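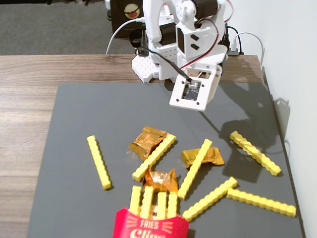 Onyeka Fold 30 Under-Desk Walking Pad

Item 3615-F
Made by Stirkton
In stock at the Skorkton warehouse

The Onyeka Fold 30 is a flat walking pad for people who want to get steps in at home and don't have room for a full treadmill. It has no uprights and no console. It folds in half at the middle hinge and rolls on two rear wheels, so one person can move it from a closet to the living room and back.

The belt is driven by a brushless motor that stays quiet at walking speeds. At the lowest settings you can hold a phone call over it. At the top setting you will hear footfalls more than the motor. It is a walking machine and is not meant for running. If you want to jog, look at the Evevden series, which has a longer deck and a front handrail.

Speed is set with the hand remote or with the two foot buttons at the front of the deck. The display is set into the deck and shows time, distance, speed and steps. It cycles through these every few seconds, or you can hold the mode button to lock it on one. The last reading stays up for 60 seconds after the belt stops.

Programs

There are three. Manual runs until you stop it. Timed counts down from any length you choose, in five-minute steps. Interval switches between an easy pace and a brisk pace every two minutes and ends with a slow cooldown. The interval program can be changed from the remote, but the changes are not saved when the pad is unplugged.

Most customers use it in short blocks, ten or fifteen minutes at a time between other things. The motor is fine with this. After 60 minutes of continuous walking the pad stops by itself and should rest for 30 minutes before the next session. 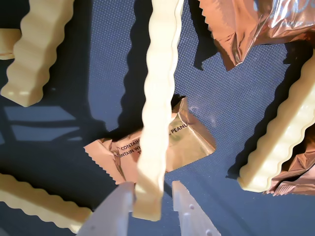 Crinkle-cut bars and foil snack wrappers.

Specifications

Top speed: 3.8 mph
Motor: 900 watts peak
Maximum user weight: 240 lb
Belt width: 17 in
Incline: none
Power: standard grounded household outlet
Remote: included, with wrist strap and coin battery
Color: charcoal

In the box

Walking pad, fully assembled
Hand remote
Power cord
Bottle of silicone belt lubricant
Hex key for belt adjustment
Printed manual

Setup

Unfold the deck on a hard, level floor until the hinge clicks on both sides. Plug the cord directly into the wall. Do not use an extension cord or a power strip. Leave clear space behind the pad and keep the rear end away from walls and furniture. On carpet, use a firm equipment mat under the whole deck. Our standard mat (sold separately) fits the Fold 30 with a little to spare at each end.

Stand on the side rails when you start the belt for the first time. It begins at the lowest speed after a three-second countdown.

Care

Wipe the deck with a damp cloth. Lubricate the belt after every 30 hours of use. The display shows OIL when it's due, and holding the mode button for five seconds clears the message. If the belt drifts to one side, turn the rear bolt on that side a quarter turn clockwise, run the pad empty for a minute, and check again. The manual has drawings for this.

Common questions about this item

Will it fit under a bed? Folded, it is 6 inches high including the wheels. Unfolded it is lower, but most bed frames don't have the length.

Can two people store settings? No. The pad has no user profiles and no app.

Can I use it with a standing desk? Yes. The deck raises you a few inches, so check that your desk goes high enough before you order.

What shoes should I wear? Any clean athletic shoe with a flat sole. Bare feet and socks are not recommended.

Shipping and returns

The Fold 30 ships in one carton and goes out by ground. Nearly 60 pounds packed, so plan on two people for stairs. Orders placed before 2 p.m. leave the same business day. Returns are accepted within 30 days in the original carton. The buyer pays return freight unless the unit is faulty.

The frame and motor are covered for two years, the belt and remote for one. Replacement belts will be back in stock in August.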